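README for the Prorico cap and closure torque set

Hi, and thanks for downloading this. I'm Florian, I run the test bench at Brustulstead, and I put this set together over one long winter and a spring that wasn't much shorter. It's a pile of opening and closing torque readings for injection molded screw caps, the kind you find on sauces, syrups, vitamins and cleaning products. If you design closures, or you're stuck buying them, I hope it saves you a few afternoons.

What's in the folder

There are 1,774 readings in one CSV file, one row per cap per test. Next to it you'll find a lookup table for the cap codes and a plain text file with my bench notes (sorry in advance for the spelling). The columns go like this:

cap_code: our short code for the mold and cavity, so P07-3 is mold 7, cavity 3
resin: PP or HDPE, and that's as fine as I can go without upsetting our suppliers
liner: none, foam or foil
apply_torque: what the capper put in, in inch-pounds
open_torque: what it took to get the cap moving again, same unit
hours_rest: time between applying and opening
room_temp: degrees Fahrenheit, read off the wall sensor
operator: F or T
remark: free text, mostly blank

The T is Thierry Leblanc, who did the second half of the readings while I was fighting with the fixture. Please do check the operator column before you draw big conclusions! Thierry turns more slowly than I do, and on the foam liners it shows. I left both sets in as they were and didn't try to correct one toward the other.

Where the caps came from

All the caps are from 34 cavities across the molds we had access to. Most were shot at our own shop and the rest came from Jayasinghe, who kindly sent bags of samples straight off the line. Child-resistant caps aren't in here at all. They need a push-and-turn fixture and ours wasn't ready, so I left them for another time.

Bottles were all the same neck finish, bought in one lot from Ukex. I used each bottle 3 times and then tossed it, because the threads start to polish up and your numbers drift down without you noticing. I found that out the annoying way on the very first batch, which I deleted.

Things to watch out for

The room wasn't climate controlled. In June the temperature climbed all through the day, and the afternoon HDPE readings come out lower than the morning ones. Use room_temp if you're fitting anything.

A blank open_torque means the cap slipped in the chuck and I don't trust the number. A zero is a real zero, usually a stripped thread, and the remark column will say so. Don't drop the zeros along with the blanks! I did that myself once and got very excited about a mold that was really pretty bad.

Foil-lined caps were tested after induction sealing, with the foil left on the bottle. So open_torque there includes whatever the foil adds. If you want the bare thread, filter for liner = none.

Cavity P11-2 was repaired partway through. Rows from after the repair say "reworked" in the remark field. Treat them as a different cavity, I would.

What it's good for

Comparing cavities inside one mold, looking at how torque relaxes with rest time, teaching a class, setting a first guess for a capper. I wouldn't use it to sign off on a package, and I really wouldn't use it for anything medical. It's bench data from one fixture.

Versions

Version 2 is the one you have. It fixes the unit mix-up in the Jayasinghe rows (they were in newton-meters, my fault) and adds the hours_rest column. If you still have version 1 lying around, please delete it.

Using and sharing

Go ahead and use it for whatever you like, work or school. A line of credit to the Prorico set is nice to have. If you find a row that looks wrong, send me the row number and what bothers you about it, and I'll go dig through the paper sheets, which I still have in a box under the bench.
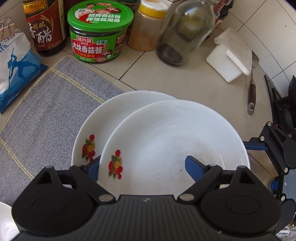 Posted by Florian Carré | Brustulstead test bench | Filed under: data, closures, molding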